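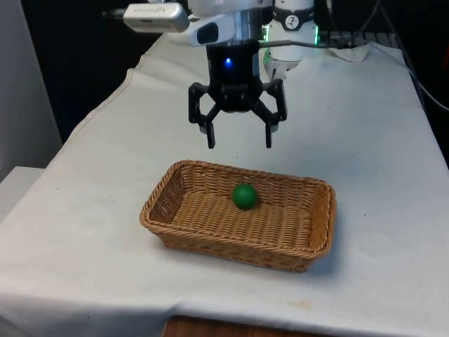 Treltadance robot club needs 2 more students for the spring team. Starts March, after school, runs 12 weeks.

Project is pick and place: small objects, baskets, one arm, one gripper. Team name is Celer, we didn't choose it. You'd be writing moves, running trials, logging every miss. Lots of misses.

No experience needed, a little Python helps. Must be 16 or older and able to make most sessions. Saturated schedules please dont apply, we lost people that way last year.

Unpaid. Snacks yes. Team of 6 in total, competition at Zarnance at the end of the run.

Short note on why you want in, to Trudy Tapsell, Bolger room, by 2023-12-24. Paper is fine, so is emial.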